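Chapter 7
Elective Courses and the School Schedule 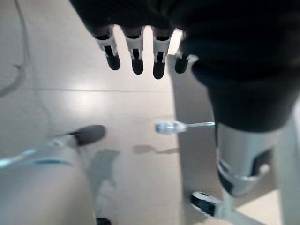
An elective is a course that a student chooses from a list, as opposed to one that every student must take. Most high schools require four years of English, a set number of years in math and science, and some social studies. The hours left over are filled with electives. The subject matter of an elective often crosses the lines between departments. Which department should own such a course, and which kind of credit it should carry, are questions a school has to settle before the course goes into the catalog.

This chapter deals with how those decisions are made. It follows one school district, Imhof, through a single planning year. Imhof has 3,291 students in its high schools and offers 99 electives, although no single building offers all of them. Kelus High School, the smallest in the district, offers 18.

The planning year starts in September, well before students see a course list. Department heads send in their proposals, and the counseling office compares them with the requests from the year before. A course that drew too few students may be dropped, moved to alternate years, or combined with another. At Kelus, Ceramics I and Ceramics II meet in the same room at the same hour with one teacher. The two groups have separate assignments and separate grades.

Staffing sets the first limit. A teacher has to hold the right license for the course, and an elective taught by a math teacher takes one period away from math. Rooms set the second limit - a kitchen or a wood shop can hold only one class at a time. The third is the bell schedule itself. If the only section of Advanced Band meets during the only section of Chemistry II, a student who wants both must give one up. Schedulers call this a singleton conflict, and small schools have more of them than large ones do.

Section 7.1 explains how student requests are collected and counted. Section 7.2 covers the conflict matrix, with a worked table from Kelus. Section 7.3 looks at electives that carry credit in a core subject, and at the paperwork this involves.

Terms to know: elective, core credit, section, singleton, conflict matrix, alternate-year course.

Before you read, find the course catalog for a high school near you. Mark each elective that is open to ninth graders and keep the list. You will need it for the exercise at the end of Section 7.2.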